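Jeraten 山地车技术课记录数据集 说明

整理：Ludivine Hoarau
版本日期：2022年10月18日

先说结论：我不太相信这份数据能证明什么。它收的是 Marchal 车队在 Rornorov 林道上的教练课记录，内容包括落差、压弯和刹车点选择。用它练手做统计可以，拿它宣传“上课就能变快”，请先把下面几节读完。

一、内容

共1000条记录，来自35名骑手，由14位教练填写。每条对应一次单项练习，字段有：骑手编号、教练编号、项目、课前评分、课后评分、备注。评分是1到5的整数，由教练本人打。也就是说，教的人和评的人是同一个，课后分普遍偏高，我看不出有什么可惊讶的。

二、采集方式

教练下课后填纸质表，回去再录入。有几张表明显是隔了几天补的，备注一栏只写“不错”“有进步”。我保留了原文，没有替他们润色。课前分什么时候填的，表上没有一栏可查。

木色桌面上放着一个带白色平盖的透明盒子，桌前的两只手各握一个黑色手持夹爪。
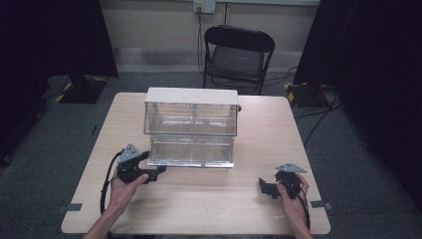

三、已知问题

1. 没有对照组。骑手自己多骑几趟同一个落差，可能也会涨分。
2. 近11%的记录缺课前评分，原表空白，我没有插补。
3. “身体位置”和“视线”两项，各教练标准不一，有人把抬头算进前者，有人算进后者。
4. 调车（避震气压、把组角度）与教学常在同一节课里完成，分不开。
5. 没有雨天记录。Mevuvia 赛段的泥地表现，请不要从这里推。

四、用法

文件为 UTF-8 编码的 CSV，逗号分隔，空值留空。按骑手编号切分训练集和测试集，不要按行随机切，否则同一个人会两边都出现，结果好看得离谱。

五、许可与更新

可用于非商业研究，引用时请注明版本日期。下一版计划11月放出，会加入计时数据，前提是 Marchal 那边的计时器读数能对得上。目前给我的两份导出互相矛盾，在弄清楚之前我一份都不会收。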